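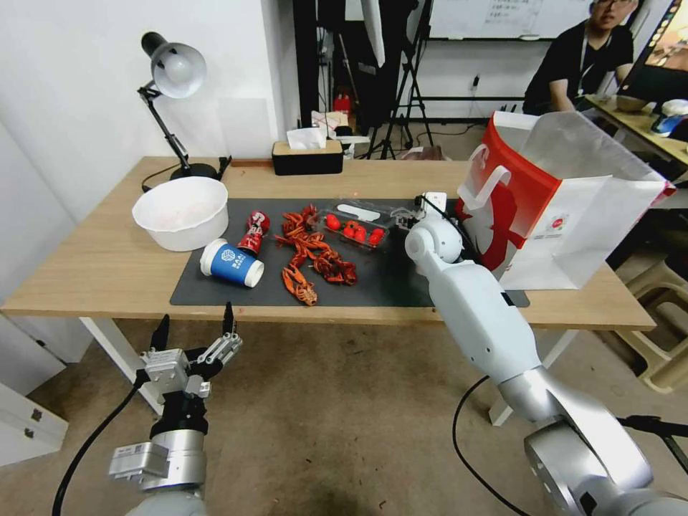 Figure 4.1 A table with crayfish, a box of cherry tomatoes, a paper cup and a drinks can.

Chapter 4
Clearing the Table

Most meals leave three kinds of thing behind: food that can be kept, packaging that can't be used again, and items that belong on the table all the time. Clearing goes faster when these are sorted before anything is carried away. In Figure 4.1 the tomatoes are still in their clear plastic box and need only a place in the fridge. The crayfish are a different matter. Cooked shellfish should be covered and chilled soon after serving, and shells go straight into a lined bin.

A cup or can lying on its side should be picked up early — any liquid left inside will spread under everything else. A mat helps here, as it can be lifted and wiped separately. The lamp and the tissue box stay where they are.

In this chapter you will learn to sort a table by kind, to pack a paper bag so that it doesn't tear, and to wash large bowls. The Runon kitchen plan on page 95 is used in all the exercises. Allow 30 minutes for the first one.

4.1 Sorting before you carry

Begin at the edge nearest to you and work towards the back.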